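The council should let the voters of Fulden decide

Last month the Fulden town council voted to extend its own term by 2 years. The vote came at the end of a long meeting, under an agenda item called "calendar adjustments," and it passed with no public comment.

The reason given was cost. Moving our election to line up with the county's would save money on printing and poll workers. That may be true. I have asked for the numbers twice and have not received them.

Even if the savings are real, the people who gain most from the change are the same people who voted for it. Four members who were due to face the voters in April will now stay in their seats, and one of them, Till Nolte, won his last race by a very thin margin. He should have stepped aside from this vote.

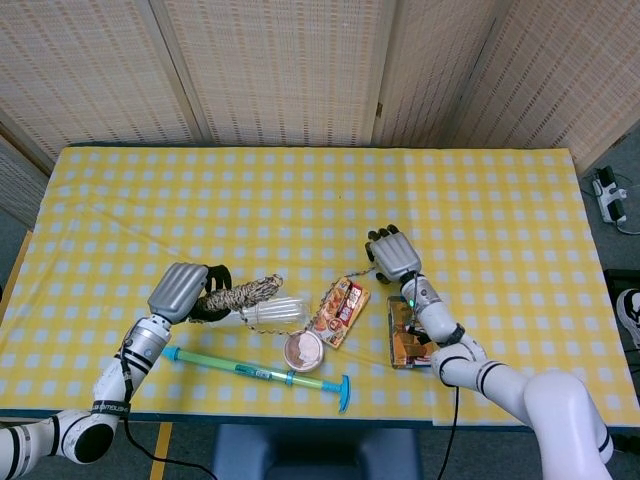 The town charter gives residents a way to answer. If 1,000 registered voters sign a petition, the council has to put the question on a ballot or drop it. Rhonda Wong and a few of her neighbors on the Gistell side of town have started collecting names, and I have signed.

I am not against combined elections. Turnout in our local races is poor, and sharing a ballot with the county would probably help. But the fair way to do it is to pass the change now and have it apply to whoever is elected next. Candidates would know the length of the term before they ran, and so would we.

Mayor Kipchumba Ogola says a special vote would be confusing. I think people here can handle a yes or no question. He should call one before the summer.

Comments

Jingyi Kang
I was at that meeting until 10 and did not realize what they had voted on until I read the minutes. Signed yesterday.

dmr_fulden
Combined elections save money. Everyone wanted this two years ago and now it's a scandal?

Yuxi Wei
Where can we sign if we work during the day?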